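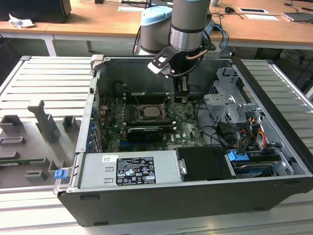

Desktop tower on its side with the side panel off, green DELL motherboard in the middle of the case.

Drandgate 60 Anti-Static Bench Mat

Last updated: 7/14/26

Filed under: Workshop & Repair > Bench Mats and Earthing

We've wanted a decent bench mat in the range for ages, and we're so pleased with this one! The Drandgate 60 is a two-layer rubber mat for anyone who takes computers, radios or small appliances apart and would like them to go back together afterwards. The top layer is soft enough that a dropped screw stays more or less where it lands (a small thing, but a lovely one when you're down to your last spare), and the lower layer carries static away to earth through a press stud in the corner.

It's made for us by Godinho, who also do our cutting mats, and it comes in a quiet mid-blue that shows up black screws and silver ones equally well. The width is 60 cm, enough for a full-size tower laid flat with a strip left over at the front for your tools. Depth is 30 cm on the Short version and 61 cm on the Deep. If you have the bench space, go for the Deep - you'll fill it.

What's in the box

Mat with two press studs, already fitted
Earth lead, straight, with ring end
Wrist strap with coiled cord
Card of four stick-on corner grips

The earthing plug is sold separately, as plenty of people already own one. Our Atgate plug fits, and so does any other with a standard 10 mm stud.

Setting it up

Unroll the mat the evening before if you can. It travels in a tube and the corners like to curl, though a couple of heavy books will sort that out by morning. Clip the earth lead to one stud and the wrist strap to the other. Unplug whatever you're working on from the mains before you open it.

Looking after it

Wipe with warm water and a drop of washing-up liquid, then let it dry flat. Please don't use spray polish, as it leaves a film and the mat stops doing its job. Solder splashes will mark the surface but they won't go through, and ours has a fine collection of them by now!

The Deep weighs 393 g more than the old Hellov mat it replaces, and you can feel the difference: it lies properly flat and doesn't creep towards you when you lean on it. Hellov wrist straps and leads still fit, so there's no need to buy those again.

The Short is in stock now. The Deep sold out in June and is back on the shelf in blue only - grey to follow.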